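Budgeting for a first robot arm with a gripper: what am I leaving out?

Asked by Gifty Wumbei, 4/7/19
Tags: small business, equipment, automation, budget

Hi all! I'm helping a small studio in Skelholm that puts together artificial flower arrangements for hotels and restaurants, and I've somehow become the person who writes the equipment plan. We want one small arm with a two-finger gripper to pick up stems and hand them over to whoever is arranging. I've got quotes from two dealers and they're so different in what they include that I can't lay them side by side. One lumps the fingers, the wrist camera and the cabling into a single line called "end of arm," and the other doesn't mention a camera at all (I asked, it's extra).

What I'm stuck on is the fingers and the camera. The stock fingers are hard and blocky with tips that narrow, which seems okay for a stem but I worry about the petals. They're thin, you can see light through parts of them. And the bunches are a tangle, with long leaves running across everything and flowers hanging at different heights.
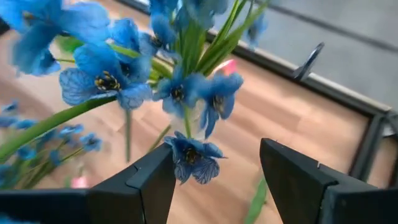
Blue bunch from between the fingers, wrist camera view.

So my questions. Do I budget for soft fingers now or wait? Is one wrist camera enough or should I plan on a second one looking from the side? And how much do people set aside for the stuff that isn't the arm? The owner wants a number by October and I'd like it to be one I don't have to go back and apologize for. Oh, and we have one socket on that wall, if it matters.

3 answers

Reiko Noguchi
Marked as helpful by the person who asked

I did this for a packaging shop two years ago, so different product but the same headache. First thing, make your own spreadsheet with your own lines and send it to both dealers to fill in. Arm, controller, gripper body, fingers, camera, camera mount, cables, stand, guarding or safety review, software license, training, shipping, spares. If they leave a line blank, call them. We found a yearly software fee that way which wasn't on the quote anywhere.

For the fingers, I'd buy the stock ones plus one set of soft pads and stop there. Custom fingers are where our money went the first time, and we ended up redesigning them 3 times anyway once we had real parts in front of us. Put a small amount in the plan called "finger changes" and leave it vague. Ask if the tips unscrew separately from the body too, it makes a big difference to what a replacement costs.

About the camera, look at your own picture. The bloom up in the left corner is a big blur and the open one next to it is nice and crisp. If the lens is fixed focus you only get a certain band of distance that's sharp, so ask both dealers what that band is and write it on the quote. You've also got leaves partly hiding one of the flowers near the top, and a camera on the wrist can't see around a leaf unless the arm moves. I'd price the second camera as an option and not commit to it. Get the mount though, drilling later is a pain.

For the leftover money, ours came to 73 percent on top of the arm price. That included a stand we overpaid for. I would not go in front of an owner with less than half.

Ronaldo Medeiros

Soft fingers. Don't even think about it, just get them. My cousin's place had hard ones and they marked everything.

Ragnheiður Arnardóttir

I mostly agree with Reiko but I'd do it in a different order. Rent before you buy! The Bisgaard dealer here does a 14 day rental, and we took an arm and gripper home, set it up beside the window and ran our actual parts past it (glass beads on wire in our case, so fiddly too). By the end we'd crossed two things off the list and added one, which was better lighting. I hadn't put a cent in for lights. With a floor that has some sheen and what may be a window, you'll want to at least check how your camera handles the afternoon.

Also, I don't think I'd start with the tangled bunches at all. Can the stems come to the arm already separated, in a rack or something? A rack is cheap compared to anything with a camera in it. Inger Hauksdóttir at our shop built ours out of shelf brackets and dowel and we've still got it. If the rack works you might not need that second camera, and then that line in your budget goes to spare fingers or the training day.

On the socket, yes it matters, get an electrician's price in there. Ours needed a separate circuit and the wait was longer than the wait for the arm.

Comments on this answer

Gifty Wumbei: Oh I love the rack idea, thank you. I never thought about lights either. Do you remember if the rental fee came off the price when you bought?

Ragnheiður Arnardóttir: Part of it did, 15 percent I think, but we had to ask. Get it in writing before you pick the thing up.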